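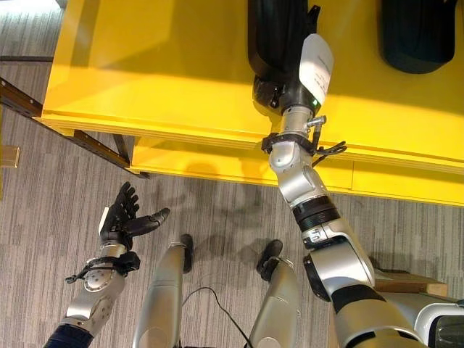 Notebook, October 22, 2023 - chores again

Quiet building today so I got the yellow table to myself for most of the afternoon. Writing this up before I forget which settings I used (last time I trusted my memory and Glykeria had to redo a whole morning, sorry again).

The question on the whiteboard is still the one from July: can it clear a table yet? Not a demo table with one red cup on it. A table the way people leave them, with soft stuff lying around.

My short answer is sort of. Longer answer follows.

Soft things

Right hand on the black padded one, left hand open with the palm up. That palm-up pose is the Hedier idea, where one hand presses and drags and the other waits below the edge to catch. I was pretty rude about it in the meeting and I take some of it back! Pressing and dragging is so much easier than pinching when the thing has no handle and squashes wherever you touch it. The fingers don't have to be clever, they just have to lean.

What I don't like is how hard it leans. With the old gain it drags fine but the wrist complains, and with the gain I'd like to use it slides over the top and goes for a little walk across the tabletop on its own. I settled on 203 for the right side and left the other alone. Please don't change it before Tuesday, I want one full set with the same number.

The tabletop is a pain, by the way. It's glossy and the light lands on it in patches, and the depth goes mushy exactly where I need it. Glykeria thinks a matte cloth would fix it overnight. She's right, but people have shiny tables, so I'd like to leave it shiny a bit longer and suffer.

Numbers for today

Tries logged: 223
Best run without me stepping in: 11 in a row
Clip index starts at 1398, folder is Preltberg/soft

The 11 felt great until I watched it back. It took so long over each one that I could have cleared the table, wiped it, and made a sandwich. Speed is the part I never know how to explain to my family. They ask if it can do the dishes and I say it can move one thing from here to there, slowly, if I stand next to it, and then they stop asking.

Where it goes wrong

Mostly the handover. The drag brings the thing to the edge nicely, and then the left hand is a little low or a little late. I tried starting the left hand earlier and that helped - but then it creeps up and bumps the front edge of the table, which I would rather not do all week with those fingers.

Second problem is letting go. The right hand keeps pressing after the job is done, like it wants to be sure. Sotiropoulos had a release timer in the old branch that might be worth digging out. I couldn't get it to build today and gave up after a coffee.

Also retightened both wrist straps. The loose ends still stick out and I keep meaning to tape them down.

So, chores?

For a shop floor, clearing padded parts off a bench onto a cart, I think we're closer than I would have said in July. Same bench, same parts, no one in a hurry. For a kitchen I'd say no, not this year. Every table is a new table to it, and the person who lives there would have to be very patient.

To do

- full soft set on Tuesday, right side at 203
- ask Sotiropoulos about the release timer
- tape for the strap ends
- reply to Pollen about their bench heights (they've asked twice)
- cloth on the table, half the runs, so Glykeria can say I told you so
- move the left hand start point back and see if the bumping stops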